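Re: [gripper-users] Fingertip pads on the hand-held units, which ones for clothes?
From: Akua Quansah
Date: Wed 25 April
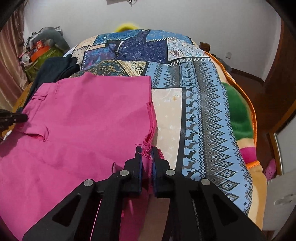

Pink shorts on the bed, hand-held gripper with the blue pads, left fingertip on the fabric and right one just past the hem.

Hi all,

Sorry to be slow getting back to this thread. I wanted to have something useful to say before I wrote, and then the something useful kept getting longer, so please get yourself a coffee if you're planning to read to the end.

The earlier message was:

> We have been using the Pondeck hand-helds for boxes and bottles
> with no complaints, and now we would like to move on to laundry.
> The stock pads slide right off a t-shirt. Is it worth buying the
> softer Nirnum pads, or should we put the money toward the Barbier
> fingers, the thin ones? Also, does anybody bother with a table, or
> do you just fold wherever the clothes happen to be?
>
> Any experience welcome, good or bad. We have a small budget and
> would like to order once.

Short version: buy the soft pads first, hold off on the thin fingers, and yes, fold on a bed at least part of the time. Now the long version.

I spent most of last week going back and forth between the two setups, folding the same small stack of clothes over and over. Shorts, a couple of t-shirts, a pillowcase and one very stubborn pair of jeans. I work with a gripper in each hand and I squeeze them myself, no motors, so what I'm reporting is partly about the pads and partly about my wrists! I log everything in Baton, which lets me tag each attempt as clean, messy or dropped, and by the end I had 508 attempts tagged. I'd set myself a goal of 500 and then lost track during the jeans.

The picked-up edge is where the whole thing is decided. In the photo I'm at the leg hem of the shorts, where the fabric has been overlocked and the layers come apart a little, and I think that's a good test for any pad. What you want is one fingertip on top and the other off the edge, so that when you close you gather the hem between them. With the hard stock pads I would close and the top layer would slide out and leave the bottom one lying on the bed. With the soft pads I got both layers far more often. They seem to give just enough that a thick seam can settle into them.

The Barbier fingers are lovely for getting under things, I'll say that for them. If your pillowcase is lying flat on something hard, you can slip one finger underneath and be done. But on a soft surface the thin tip digs into whatever is underneath, and twice I came up holding the pillowcase and the bedspread together. They also flex sideways when you drag anything heavy. The jeans bent one enough that I stopped and checked it for cracks (there weren't any, thank goodness). If all your folding is going to be on a table, I might answer differently.

Which brings me to the table question. I started on a table like everybody does, and it's nice and easy on the back, and the clothes stay where you put them. Then I moved to the bed and found I'd been kidding myself about how good I was. The cover moves with the clothes. It bunches. If you press down too hard the garment sinks and the edge you were after sinks with it. On a busy print like that patchwork, I also found it harder than I expected to review my own footage, although hot pink shorts are a kindness to everyone. I plan to redo the set with the navy things and see how much worse it gets.

A few odds and ends that may save somebody an afternoon:

Loose threads. There's a bunch of frayed ones at the seam on those shorts, and threads like that will catch at the pad edge when you let go. The shorts come along for the ride and your nice fold opens up again. I open wide and lift straight up now, slowly, and it mostly behaves. I haven't trimmed the threads. Real laundry has threads.

Belt loops and pocket flaps. It's very tempting to grab these as handles. They do hold, but the garment hangs crooked and you spend longer straightening it than you saved. I go for the waistband itself with the left hand and the hem with the right.

Pivot pins. Please check yours before a long session. One of mine had worked itself a bit loose and the tips were meeting slightly off center, and I blamed the pads for nearly 15 minutes before I thought to look. A quick wiggle of each arm will tell you.

Cleaning. Soft pads pick up lint like you wouldn't believe, and once they're furry they slip as badly as the stock ones. I wipe them with a damp cloth between garments. I tried tape and it left something sticky behind, so I can't recommend that.

Camera angle. I tilted mine down a little so the fingertips sit near the lower middle of the view and I can still see the far side of the bed. Any steeper and the other gripper kept dropping out of sight just when I wanted to know what it was doing. As it is, it only pokes in from the left when I'm holding the waistband, and I can live with that.

On the budget: I'd get 2 sets of the soft pads, one for each hand and a spare pair to swap in while the first is drying, and wait on the fingers until you know what surface you'll be working on. My first pads have lasted since September with regular use and the glue is only now beginning to lift at one corner. If you do go for the Barbiers later, ask whether they'll fit your linkage without the adapter plate - mine needed it, and the plate adds a bit of length that threw off my aim for a whole day.

I'd be very glad to hear from anybody who has tried the soft pads on knits or on anything slippery. I have a satin-edged blanket I've been eyeing as the next victim, and I have a feeling it's going to humble me. I can also share my Baton tag list if that would help, it's nothing fancy but it would make our results easier to compare. Just write to me off list so we don't clog up everyone's inbox.

Good luck with the laundry, and do tell us how the t-shirts go.

Warmly,
Akua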